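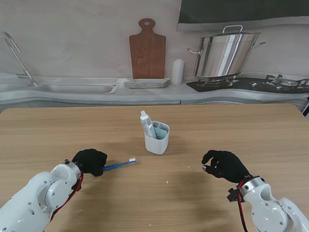 Figure 1. Blue toothbrush, with a white plastic cup holding the toothpaste tube.

Pradcombe Home Skills Program
Unit 4: The Bathroom Shelf
Handout for students. Instructor: Dorottya Somogyi

What this unit covers

Unit 3 dealt with the kitchen sink and the dish rack. This unit moves to the bathroom and stays with small things: the toothbrush, the toothpaste, the cup they stand in, and the surface under the cup. We practice at a table first and at the sink in the second half of class. Bring your own brush and paste if you can. Spare brushes are in the supply drawer, still in their wrappers.

By the end of the unit you should be able to set up a toothbrush cup for one person, set one up for a shared bathroom, clean a cup that has been neglected, and pack the same items for an overnight trip.

Terms

Cup: the container that holds the brush and paste. Some people say holder or tumbler. In these notes it is always the cup.
Insert: a piece that sits inside the cup and divides the space. The cup in Figure 1 has one in a pale teal blue that shows above the rim. Not every cup has one.
Head: the end of the brush with the bristles.
Handle: the end you hold.
Station: everything that lives together in one spot. For this unit the station is the cup, the brush, the paste, and a folded washcloth.

1. Choosing a cup

A good cup is heavy enough or wide enough that it stays up when a brush is dropped into it. Short and wide works better than tall and narrow. Figure 1 shows a squat one with rounded corners and a slightly flared rim. Cups shaped like this are a little harder to wipe in the corners than round ones, so use a bottle brush or the corner of a cloth.

Plastic is fine and is what we use in class. Glass looks nice but breaks on tile. Metal cups can leave a rust ring on the counter if the base is cheap. Check the base before you buy.

If you share a bathroom, look for a cup with a divider so the heads do not touch. Two people can share a divided cup. For more people than that, use separate cups and mark the bottoms with tape.

2. Setting up the station

Wipe the surface first. Crumbs and grit end up under the cup and then on the cup.

Set the cup down about a hand's width back from the front edge of the counter. Closer than that and a sleeve will catch it.

Put the toothpaste in first. Tubes with a wide flat cap can stand cap down, which moves the paste toward the opening. Tubes with a small screw cap go in whichever way they lean best.

Pick up the toothbrush by the handle, away from the bristles. Lower the handle end into the cup. The head stays up, above the rim, where air can get to it.

Let go and wait a moment. If the cup rocks, move the tube to the other side.

Fold the washcloth and lay it next to the cup on the side of your writing hand.

Common mistakes from the January group: brush put in head down, tube laid flat across the top of the cup, cap left off. The last one is the most common by far. Paste dries in the opening and then comes out sideways.

3. Care of the brush

Rinse the head under running water after every use and rub the bristles with your thumb until no paste is left at the base. Shake it twice over the sink. Stand it up.

Do not use a travel cover at home. A closed cover keeps the bristles damp.

Change the brush when the bristles bend outward, or every three months or so. Write the date on the handle with a permanent marker if you tend to forget. Zsolt Barta asked last term whether an old brush can be kept for cleaning. Yes — but cut a notch in the handle so it never goes back in the cup by mistake, and keep it under the sink.

4. Cleaning the cup

Once a week:
Take everything out.
Lift out the insert if it comes out.
Empty any water into the sink.
Wash the cup and insert with warm water and dish soap.
Rinse, then turn both upside down on a towel.
Wipe the tube, mostly around the cap.
Put the station back together when the cup is dry.

For a cup with a hard white or gray film inside, pour in 200 ml of white vinegar, leave it for an hour, then scrub and rinse well. Do this with the window open. Never mix vinegar with bleach or with any bathroom spray.

5. Packing for a night away

The cup stays at home. Put the brush in a travel cover, close the cap on the paste, and put both in a small zip bag. When you get back, take the brush out the same day, rinse it, and return it to the cup. Check the tube at the same time. A tube that has been squeezed in a bag often has paste under the cap.

Practice in class

Work in pairs. One person sets up the station while the other reads the steps in section 2 aloud, one at a time. Then trade. After both turns, knock gently on the table next to the cup. If anything falls, reset it and try again. Most pairs need almost 6 minutes for the first round, and the second goes faster.

Botond Antal has the cleaning supplies for the second half. Please wait for him before using the vinegar.

For next time

Set up or redo the station in your own bathroom. Write down where the cup stands, what is in it, and one thing you changed. A few lines is enough. Turn it in to Dorottya at the start of Unit 5, which covers towels and hooks. Bring one bath towel, any size.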